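Desk Care: Frequently Asked Questions

Nollwood Office Furniture, customer help

These answers are for the desks with light wood-look top. If your question is not in the list, please write to Imelda Marquez at the service desk. She reads the messages in the morning, before 10.

How often should I clean the desk?
For one person working at the desk, once a week is enough. In a shared office we advise to wipe it every evening.

Which cloth is the best?
A microfiber cloth with soft, thick pile. Paper towels leave small fibers behind, and the rough side of a kitchen sponge makes the surface dull. Please wash the cloth at 60 degrees, without fabric softener. You can use one color for desks and another color for the kitchen, so they are not mixed.

Which cleaner can I use?
Put one small spoon of mild dish soap in 500 ml of lukewarm water. Make the cloth damp and squeeze it well. Do not pour the water directly on the desk. Wipe along the lines of the grain, then go over the surface one more time with a dry cloth.

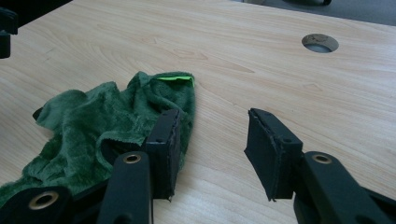
Green microfiber cloth on a light desktop with a round cable hole.

How do I clean the cable hole?
Dust and crumbs like to stay on the rim. First pull out the cables, then go around the edge with a dry soft brush. After this, wipe the rim with a corner of the cloth. Water should not run into the opening.

The pattern has darker bands and oval forms. Is it a stain?
No, they belong to the wood grain pattern. A stain usually lies across the lines and has its own border. If you are not sure, clean a small place and compare it after it is dry.

Can I remove ink from a pen?
Fresh ink mostly comes off with the soap water. For old ink, try a little rubbing alcohol on the cloth, first in a corner where it is not seen.

Can I order more cloths?
Yes. The article number is 2382, and they are sent from our Claleck warehouse. Delivery normally takes three working days.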